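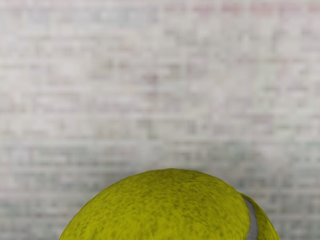 Progress report to the Hoarau fund
From: Poppy Wainwright, Betcombe workshop
Feb 6, 2018

Dear Séverine,

You asked for something you could read on the train, so I've kept the tables out of this one and Gaspard will send the spending sheet separately. It covers everything since we started in September, and I've put the awkward bits in with the good bits because you told me last time that the first report read like a brochure. Fair enough!

Quick reminder of where we were. The plan was to teach an arm to pick up a tennis ball and put it in a tub by having a person drive it through the job over and over, first in simulation and then on the real arm at Ronley. We didn't want to write rules for it. Dorian drives, the computer records what he did and what the camera could see at the time, and then we train on the lot.

Where we are now: the simulated half is working, more or less. We have 70 good demonstrations in simulation, all driven by hand with the little six-way controller you saw when you visited (the one that looks like a hockey puck on a spring). The target for this stage was 40, so we're well over, though I'll admit the first lot were pretty rough and I'd happily swap a few of them for better ones. The real arm is behind. More on that further down.

What we've learnt about driving

Driving an arm by remote control is much harder than it looks, and most of the autumn went on making it less horrible. In our first setup the controller moved the arm in the room's directions, so pushing forward always sent it towards the far wall. Dorian hated it. When you're looking through the camera on the wrist, forward ought to mean where the camera is pointing, and every time the wrist turned he had to do a sort of mental gymnastics. Inès changed it over so that the controls follow the camera, and the difference was huge. He stopped swearing, for one thing.

Then there was the speed. We had one speed for everything, and it was too fast near the ball and painfully slow everywhere else. Now there's a button under the left thumb that drops it to a crawl, and the driver holds it down for the last little bit. I worried this would put a funny kink in the recordings, and it does, a bit, but the trained version seems to have picked up the habit of slowing down near the ball, so I've stopped worrying.

The part I'm least happy with is the wrist view itself. Once you get close, the ball slides down to the bottom of the picture and you only have the top of it to go on, with everything behind it gone to mush. A person copes with that quite well. Dorian says he aims by the curve and doesn't think about it. The trained version copes less well, and a lot of its misses come from there: it loses confidence as the ball sinks out of view and starts to drift sideways. Inès wants to tilt the camera down. Gaspard wants to leave the camera alone and feed in the last few moments of video so that it remembers where the ball was. We're going to try the tilt first as it's an afternoon's work, and the memory idea after that.

How the ball looks

You'll remember we had a long chat about whether the simulation needed to look real. I was on the side of not bothering. I've changed my mind, partly. With a plain yellow ball, the training leaned on the colour far too heavily and went after anything yellow we put in front of it. Inès has since given the ball a speckled felt surface and a grey seam, and the mix-ups have dropped off a lot. The background is still pretty blurry and I'm going to leave it like that for now. It would be very easy to spend the whole grant making things pretty.

The real arm

Right, the awkward bit. The arm at Ronley was meant to be ours from before Christmas and we didn't get proper time on it until last month. The mounting plate came with the wrong holes, then went back, then came again with different wrong holes. Dorian drilled it himself in the end. We've now done 35 demonstrations on it, of which I'd keep most. I want to get that up to 70, to match the simulation, before we compare the two properly.

For the real arm we've also been trying the other way of showing it things, where you take hold of the wrist and push it through the movement with the motors gone slack. It's lovely for the reaching part, and new people pick it up in minutes – Séverine, you'd be good at it, come and have a go. The trouble is that the person's hand and sleeve keep getting into the wrist camera's view, so the recording shows something that won't be there when the arm works alone. We've been doing each one by hand and then playing the movement back with nobody near it and recording the pictures from that second run. It doubles the time, but the recordings are clean.

Grarada

We're using Grarada for storing and labelling the recordings. I was doubtful at first (you may recall a grumpy email) and I've come round to it. It lets us mark a demonstration as a near miss instead of simply good or bad, and I'd like to keep the near misses and see if they're any use. Dorian's recoveries, where he overshoots and comes back, are already some of the most helpful runs we've got. We used to throw those away. Silly of us.

What's next

The camera tilt goes in first, in simulation and at Ronley. After that we finish the real demonstrations, with Inès doing a share of the driving so that it isn't all in Dorian's style. He always comes in from the left and the trained version now does too, even when the right would be easier.

Two things I need from you. I'd like to move the real-arm stage back by 2 months, with no extra money asked for. And could the leftover travel budget go towards a second controller? Ours has developed a lean to one side, and Dorian has got so used to correcting for it that nobody else can drive straight.

Ring me at Betcombe if any of this needs talking through. I'm in most mornings, and Gaspard can answer anything about the money.

All the best,
Poppy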